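Zillemetti Bench Cell, Model 876: Setup and Care of the Fixture Plate
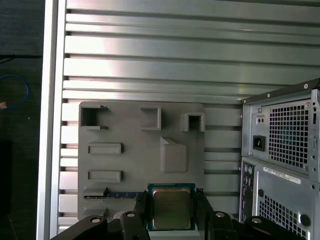

The Model 876 cell is supplied by Nenora for handling small computer parts against an upright fixture plate. The plate is 3D-printed and mounts to the ribbed aluminum panel; it must sit flat before the arm is powered. Its raised pockets and slots are the reference points for teaching, and positions should be checked with a part held by its two side edges, as the processor is between the black fingers.

Care
Wipe the finger faces every 2 weeks with a dry cloth. Check the bolts on the gripper links at the same time -- do not overtighten. After any plate change, run the Bravo alignment routine 5 times before returning the cell to service.

Replacement plates and finger sets are ordered through Kolora. Orders placed in November ship the following month.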